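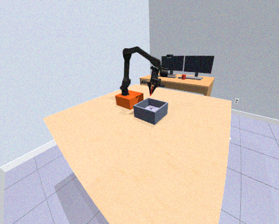 Sim view, arm on the orange mount with the gripper over the bin.

20 Dec 2022

Long day at the desk, but a good one, and I want to get it all down while I still remember which knob I turned. The job was to record teleop demos for the bin task in the simulated room, so that the Stilska policy has something decent to learn from before we all go home for the break.

First the good news. The hand controller finally talks to the sim without that awful lag! I had been blaming my own wrists for a week. The culprit was the smoothing filter we carried over from the Uvari setup, which was holding on to old poses and letting them out late. I cut the window down to 2 samples and the arm follows my hand like it wants to. There's a bit of jitter near the elbow when I reach far out, and I can live with that for now.

I went for 100 demos and got there, with plenty of tea in between. My early ones are ugly. I kept coming down too steep over the bin and then backing off, and you can feel me thinking in the replays (long hover, little wiggle, down, up again). I've left those in with a "slow" tag. If anyone wants a clean set, filter on the tag and please don't delete the files, I'd like to try training with and without them.

One thing to watch when you take a turn. The bin sits close beside the mount and it's turned with a corner toward the front of the table, so the rim is not lined up with the way the controller moves. I found it much easier to rotate the control frame to match the bin before starting. Goko has a setting for this under the input menu, badly named as "user yaw". Write down the value you use, it doesn't get saved with the demo. I lost most of an hour to that.

Also, judging height over the back rim from this view is hard. I swing the viewpoint lower while I practice and put it back before recording, as the policy only gets the fixed view.

Replay check: episodes cap at 2,000 steps, and a couple of the slow ones ran right into it. I'd rather raise the cap than rush people.

Still to do: randomize the bin angle, ask the Greenberg folks if they want the monitors in the background kept or swapped out, and start a short training run overnight. The real arm can wait until February. Controller is charging on the shelf by the door.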